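Bench notebook, Nostby arm, August

Start 14:20. Goal for the session: decide whether the taped grid is good enough to serve as a position reference, or whether it has to come off and be replaced with something printed.

Carried over from the last entry: wrist camera offset re-measured after the mount was reprinted. New value entered in the Drokurero config under tool 2. The old value is commented out, do not delete it until the arm has done a full run without a fault.

Homing repeated 9 times from a cold start. Joint 3 still lands a hair short when approached from the high side. Approached from the low side it repeats fine. Changed the homing script so it always comes in from below. This costs a few seconds per start and I am not going to chase it further until the belt is replaced.

Base encoder reads 1951 counts at the park position. If you start up and see anything else, stop and re-home before sending a move. The software will accept a wrong park value without complaint. This should be a hard check and it is on the list.

Grid: painter's tape on brown paper, laid by hand. The lines are not square to the base and were never meant to be. The cells are for telling the operator where to put the cup, and for sorting results by area afterward. The question is whether the crossings can also be used as fiducials for the wrist camera. 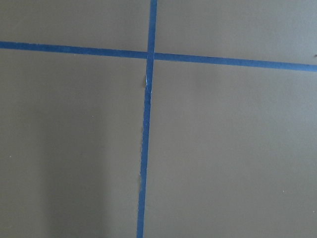

Tape crossing from the wrist camera; the cup positions are in the wider view.

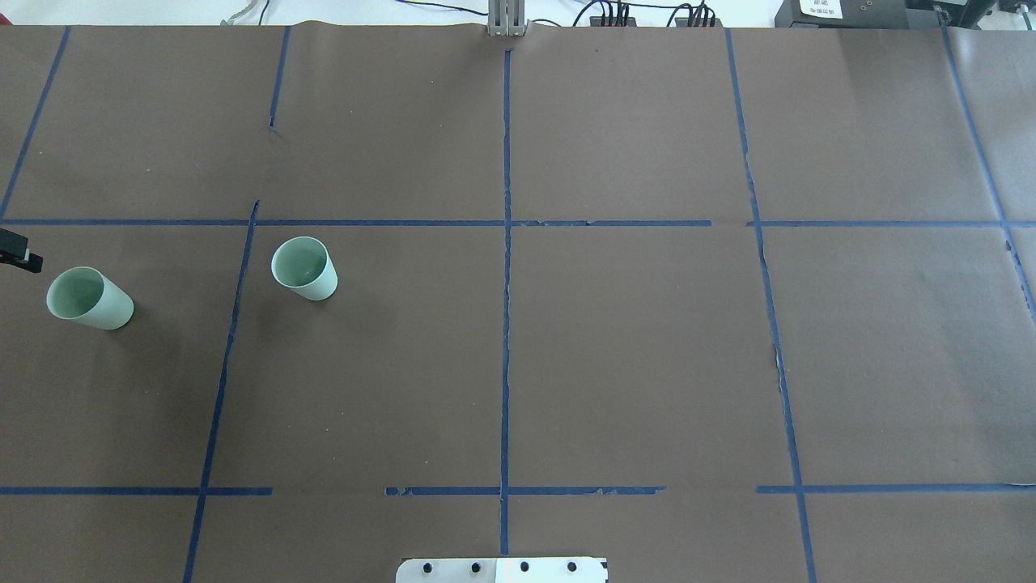 Answer on fiducials: no, not with tape. The detector fits a line to each tape edge and takes the intersection of the centerlines. On a clean edge the fit is steady. Where the tape is torn or frayed the fit gets pulled sideways and the reported center moves with it. Gaps in a line are less of a problem, the fit just uses fewer points. Tried raising the outlier threshold and it started throwing away good edges on the shadowed side. Put it back.

Also, paper moves. Any wrinkle that lifts under the tape shifts the line, and the shift is different after each session because people lean on it.

Decision: keep the tape for cell labels only. Print four small square markers on card, fix them directly to the table outside the sheet, and calibrate to those. Do not stick them to the paper.

Grasp notes, paper cups on their sides:

Side approach at rim height crushes the rim at default grip force. Dropped the force setting to 100 and the cup holds without folding, but it can rotate in the fingers during the lift. Gripping nearer the base is better, the wall is stiffer there. The catch is that the planner picks the grasp point from the widest part of the outline, so it goes for the rim every time. Added a fixed offset along the cup axis toward the narrow end. Works when the axis is found correctly. When the axis comes out reversed, the offset sends the fingers past the open end and they close on air.

Axis reversal is the main thing to fix next. The current method compares the widths at the two ends of the outline, and with a cup seen at a steep angle they come out too close to call. The El Idrissi write-up on tapered parts uses the rim ellipse instead. Worth an evening.

Wiring: the Trukberg supply dips when both arm and gripper start together. Staggered the enable signals in software, gripper first. No faults after that, but it is a workaround. The gripper should get its own feed. Check the ferrules on the supply side before adding another pair, at least one was loose in the terminal last month.

To do
Hard check on park value at startup
Card markers, four, plus spares
Replace joint 3 belt, then repeat homing test from both sides
Rim ellipse test on saved frames before running it live
Separate gripper feed
New paper if the markers work out, flat this time, taped down along all the edges

Stopped 17:45. Arm parked, supply off at the wall. Config saved with the low grip force, so anyone handling something heavier than a paper cup needs to raise it first.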